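Every September my inbox fills with the same question, love: can a machine do the folding yet? Mostly no, I'm afraid – but a gripper can have a decent go if you set the job up kindly.

## Fabric first

Lay it on a pale, flat table with one long straight fold to work from. Wrinkles in the middle are the hard part, so smooth those by hand.

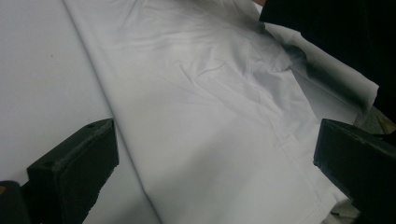 ## Then paper

Nanami Takeda swears by practising on a big white sheet, fingers closed, before anyone tries pinching an edge.

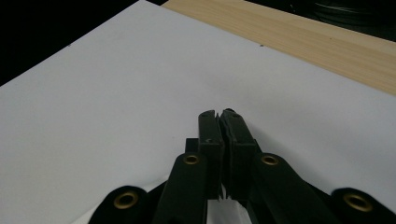 Go gently with it, and keep your favourite shirts well away until you've got the knack. I still do my own tea towels, and I rather enjoy it!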